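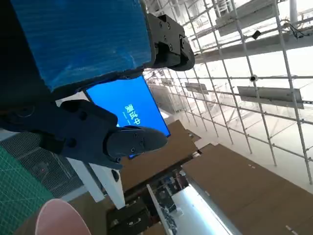
The grid goes up first

Aatos Tuominen likes a hall best before anything has been hung in it. The tubes are in, silver-white and thin as broom handles, crossing each other at right angles from the floor to well above his head, and the light comes straight through the lot. "People walk past at this stage and think we're waiting for the real structure," he says. "But that is the structure! Everything else is just resting on it."

Tuominen builds display stands and temporary rooms for Huresside, a small firm that has spent years making walls which can be taken down again. I first met him in March, standing on a step stool at the Wikton hall with a rubber mallet tucked into his belt, arguing cheerfully with a colleague over a corner that was 2 millimetres out. I couldn't see it. He could, and once he had laid a straight edge across the joints, so could I (just).

The system he uses is called Mikex, and it's a wonderfully plain thing. There are tubes in a handful of lengths, joints that take them from any side, and flat metal plates that fix on wherever something has to be carried or stiffened. A bay can be put together by one person in the time it takes to drink a coffee. A full wall takes longer, mostly thanks to all the walking back and forth to see whether it's level. Tuominen checks every bay twice, once when the tubes are in and again after the plates are on, and he won't be hurried over the second check.

Then comes the colour, and this is where I fell for the whole business. Blue is the favourite at the moment, a deep, shiny blue that throws back every lamp in the room. Glossy panels are a nuisance, of course. They show fingermarks, they show scuffs, and a fine scratch that would vanish on a matt surface lights up like a wire when you step to one side. Huresside's panels travel upright with felt between them and still come home marked. Tuominen keeps the worst ones for low positions and the backs of counters, and has a soft spot for them. "A panel that's been to 60 shows has earned a quiet corner," he says.

Screens go in near the end. He prefers ones with a thin dark edge, so that the picture sits close to the panels around it, and he's fond of matching a blue panel with a blue opening screen, which makes the whole bay read as a single block of colour from across the hall. It's a simple trick and it works beautifully from a distance. Close up you notice that no two blues ever quite agree, and I rather enjoyed that too.

What surprised me was how much he leaves open. Sjöberg, the designer he works with most often, used to cover every last tube. These days the two of them leave whole stretches bare, so that you look through one layer of grid to another behind it, all those lines slipping past each other as you walk. It costs less, it weighs less, and on a bright morning it's easily the best-looking part of the stand.

The store at Huresside holds around 1000 tubes, sorted by length in long racks, with the bent ones in a bin by the door. Tuominen goes through that bin himself every few weeks with a hacksaw. A long tube with a kink near one end makes a perfectly good short one, and he was cutting one down when I left.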